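Preguntas frecuentes — montar o revisar un PC de sobremesa en el taller Irkix

Actualizado: 8 feb 2025

¿Tengo que pedir cita?
Para dejar la torre no. Para usar una mesa y hacerlo tú, sí, por la web o en el mostrador de Zurkville. Turnos de 52 minutos, se pueden juntar dos si no hay cola.

¿Qué traigo?
La torre y las piezas nuevas en su bolsa. Monitor, teclado y cable de corriente los ponemos nosotros. Si la caja lleva tornillos raros o llave en la tapa, avisa antes por favor.

¿Tumbada o de pie?
Tumbada, siempre, con la tapa lateral quitada y la placa mirando hacia arriba. De pie la gráfica cuelga de la ranura y se trabaja fatal.

¿En qué orden va todo?
Procesador, memoria, y luego los cables. Mucha gente empieza por los cables y despues no le cabe la mano. Si la gráfica ya está puesta y no estorba, se queda donde está.

¿Cómo sé que el zócalo está listo para el procesador?
Palanca levantada y nada encima. El chip se coge por los bordes, se busca la marca de la esquina y se deja caer en su sitio — sin apretar. Si no asienta, se saca y se mira otra vez.
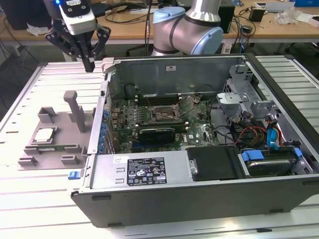
Torre abierta y tumbada: zócalo vacío con la palanca levantada, chip y módulo de memoria aparte, a la izquierda.

¿Y la memoria?
Abrir las pestañas de la ranura, hacer coincidir la muesca, empujar por los dos extremos hasta el clic. Con un solo módulo, mirar el manual de la placa para saber qué ranura toca.

¿Puedo cambiar el disco yo mismo?
Sí. En las cajas con soportes de plástico no hace falta destornillador, se aprietan los lados y sale. Desconecta antes los dos cables, datos y corriente. Copia de seguridad hecha en casa, aquí no da tiempo.

¿Se puede abrir la fuente?
No. Ni desenchufada. Si falla se cambia entera.

¿Vendéis pasta térmica?
Sí, la de Trirton, jeringa pequeña, ref. 1231. Las bridas Tomić también, sueltas o en bolsa.

No arranca despues de montarlo, ¿qué hago?
Apagar, desenchufar, y repasar: memoria bien metida, conector de corriente del procesador, cable del botón de encendido. Casi siempre es la memoria. Si pita, apunta los pitidos y nos lo dices.

¿Cuánto tardáis si os lo dejo?
Unos 2 días para un cambio de piezas. En enero se nos acumuló bastante, ahora ya vamos al día.

¿Guardáis las piezas viejas?
Sólo si lo marcas en la hoja de entrada. Si no, van a reciclaje con la recogida siguiente.

Más dudas: mostrador o teléfono, extensión 2812. Por correo tardamos mas.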